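Automation | Standards and Good Practice

Katov has published new rules for work with hand-held grippers.
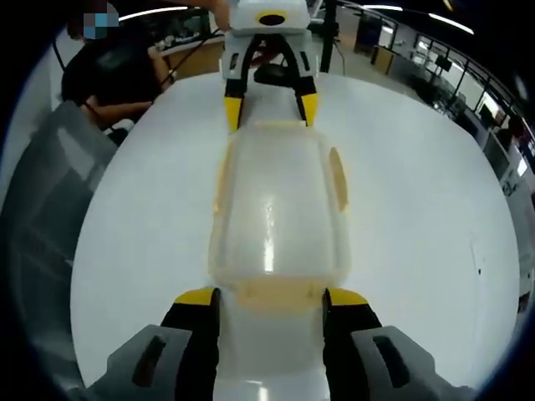
They come into force in October and fill 13 pages. Two points are new:

- Cables must be kept away from the hands.

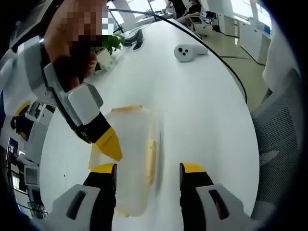
- Plastic containers are gripped at the rim - never by the latch. 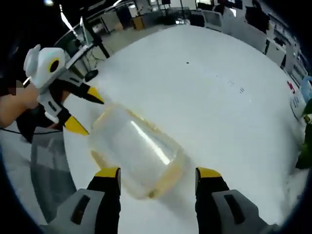
Older recordings, 1,769 in total, stay valid.
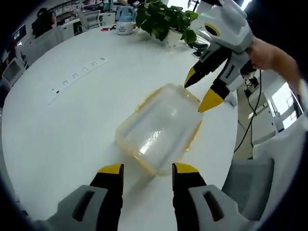

Ilham Benkirane finds the latch rule too strict for small boxes and has asked Katov to change it.

Contact | © Zostorer | Back to top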